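Search this blog
Home – Reviews – Garage – About me

Okay, so the Stister hand-held gripper kit has been on my list since December, and I've finally had a proper go with it! You get two grippers, one for each hand, and you record yourself doing a job so a robot can learn it later. Deepika Acharya talked me into starting with a power strip.

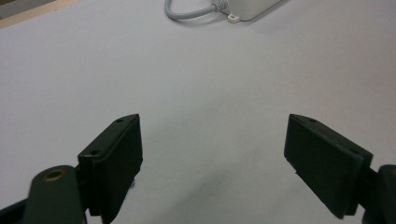
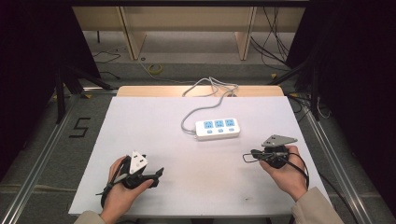 What I liked

The grip feels good – chunky finger pads, and I stopped thinking about my hands pretty quickly. The kit was $369 from Clomico, and a spare set of pads is another $118 (ouch).

What bugged me

The cables! They drag at your wrists if you reach far. The manual is 182 pages and setup doesn't show up until way too late in it. I wrote to Stister and got a nice reply from Diệp Văn, who says a shorter one is coming.

I'm keeping mine. Next up is folding towels, wish me luck.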